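ハンガーの向きくらいは自分で見分けてほしい、という要望に応えました
ウタウ、手持ちグリッパー向け動作計画ソフトウェア「Clireo 2」の提供を開始

株式会社ウタウは6月、手持ちグリッパーで記録した作業をもとにロボットの動作を計画するソフトウェア「Clireo 2」（クリレオ・ツー）の提供を開始します。対象は衣類の取り扱い、なかでもハンガーまわりの作業です。華やかな分野とは申しません。服を掛ける、外す、隣のラックに移す。人間なら考えごとをしながら片づく仕事に、当社の開発チームは前版の公開以来、ほぼかかりきりでした。

前版のClireoは、箱や容器をつかんで置く作業では比較的評判のよいソフトウェアでした。ところが、アパレル物流のお客様に持ち込んだ途端、評判は静かになりました。ハンガーは細く、フックは回り、肩の部分は服の下に隠れています。前版はこれらを「細長い何か」としてひとまとめに扱い、たいへん自信に満ちた様子でフックの反対側をつかみに行きました。お客様からは「迷いがないところだけは見習いたい」とのお言葉をいただいています。

Clireo 2では、認識、計画、記録管理の各部分を見直しました。以下に主な変更点をお知らせします。

フックと肩を別の部品として認識

新しい認識モジュール「Bellini」（ベリーニ）は、ハンガーをフック、首、肩に分けて推定します。木製の太いものと針金の細いものでは、つかめる場所も許される力も違います。Belliniは両者に同じ把持候補を出しません。前版は出していました。

布で隠れた部分については、見えている輪郭から位置を推定し、推定の確かさを値として計画側に渡します。確かさが低いとき、計画側は手先を少し動かして見直すか、そこで止まって操作者に尋ねます。わからないものをわからないと言う機能は、営業資料では地味に見えるため、社内で掲載順をめぐる議論がありました。結果として最初の項目に置いています。

学習用の記録は、手持ちグリッパーを人が持ち、実際に手を動かして集めます。机と配線があり、人が行き来する普通の部屋での作業です。背景を白い幕で覆った記録だけで育てた初期の試作モデルは、白い幕の前では優秀でした。
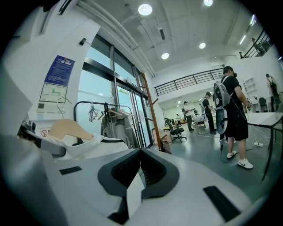 手首の無理を先に見つける計画機能

人の手首は、ロボットの手首よりずっと都合よくできています。人がグリッパーを持って難なくこなした動きを腕型ロボットにそのまま渡すと、途中で関節が限界に達し、ハンガーを持ったまま考え込む格好になります。

Clireo 2は、記録された手先の軌道を取り込む段階で、指定したロボットの可動範囲と照合します。届かない区間、関節の余裕が乏しい区間、ラックの支柱に近づきすぎる区間には印が付き、代わりの経路が並べて表示されます。元の記録は書き換えません。どの経路を採るかは操作者が選び、選んだ理由を短い文で残せます。理由欄は空のままでも先へ進めます。必須にした試験版では、ほぼ全員が「なんとなく」と入力したためです。

代わりの経路は、元の動きの意図をなるべく保つように作られます。たとえばハンガーをレールに掛ける動作では、フックがレールを越える瞬間の角度を優先し、そこに至るまでの遠回りは許容します。最短経路を好む方には不満が残るかもしれません。設定画面から優先順位を変更できますが、初期値のままお使いになることをお勧めします。

布の都合に合わせた力の制御

服は、引っ張れば付いてきます。困るのは、隣の服も付いてくることです。新しい制御機能は、把持後に想定より大きな抵抗を検出すると、引く動作をやめ、いったん力を抜いてから向きを変えてやり直します。やり直しは2回までとし、それでも抵抗が続く場合は動作を停止して、操作画面に停止位置と直前の計画を表示します。

回数の上限は変更できません。ベータ版ではこれを自由に設定できましたが、ある試験で上限が実質的に外され、ロボットは夕方まで同じジャケットと向き合っていました。

記録の管理ツール「Rukden」を同梱

Clireo 2には、作業記録の閲覧と整理を行う「Rukden」（ルクデン）が付属します。公開時点で同梱する見本の記録は2,105件で、すべて当社がハンガーと布の作業について集めたものです。各記録は動作の区切りごとに分割されており、つかみ始め、持ち上げ、掛け替えといった段階で検索できます。

失敗した記録も削除せずに収めました。落とした、つかみ損ねた、途中で気が変わった、といった分類が付いています。「途中で気が変わった」は開発中の仮の名称でしたが、よりよい呼び方が見つからないまま公開の時期を迎えました。英語版の画面では、もう少し落ち着いた表現になっています。

記録に人が映り込む場合に備え、Rukdenには顔の領域をぼかす処理と、書き出し前の確認画面を用意しました。確認画面は省略できません。急いでいる方ほど省略したがる画面であることは承知しています。

前版からの移行

前版で作成した作業計画は、付属の変換ツールで読み込めます。ただし、ハンガーを「細長い何か」として登録している計画は、部品ごとの再登録が必要です。変換ツールが該当箇所を一覧にし、候補を示しますので、一つずつご確認ください。箱や容器を扱う計画は、そのままお使いいただけます。

前版の保守は、移行期間が終わるまで継続します。期間中は新旧の版を同じ計算機に入れておけますが、同時に同じロボットへ接続することはできません。試みた場合は、後から接続した側がエラーを表示します。

提供形態と今後の予定

Clireo 2は、年間契約によるソフトウェアとして提供します。Rukdenの利用料は契約に含まれます。価格は接続するロボットの台数と保守の範囲によって異なるため、お問い合わせの際に、扱う品物の種類と現在お使いの機材をお知らせください。可能であれば、最も扱いにくいハンガーを1本お送りいただけると、見積もりが早くなります。返送いたします。

次の更新では、クリップ付きハンガーへの対応を予定しています。ズボンやスカートを挟む、あの形のものです。開発は始まっており、クリップを開くところまでは安定してきました。閉じる時機については、チーム内でまだ意見が分かれています。

ウタウについて

株式会社ウタウは、ロボットの認識、動作計画、記録管理のためのソフトウェアを開発しています。社名から音楽関連のお問い合わせをいただくことがありますが、当該分野の製品は取り扱っておりません。

本件に関するお問い合わせ
株式会社ウタウ 広報担当
当社ウェブサイトのお問い合わせフォームよりご連絡ください。報道関係の方には、操作画面の画像と製品資料をご用意しています。

※Clireo、Bellini、Rukdenは株式会社ウタウの製品および機能の名称です。
※記載の内容は発表時点のもので、予告なく変更する場合があります。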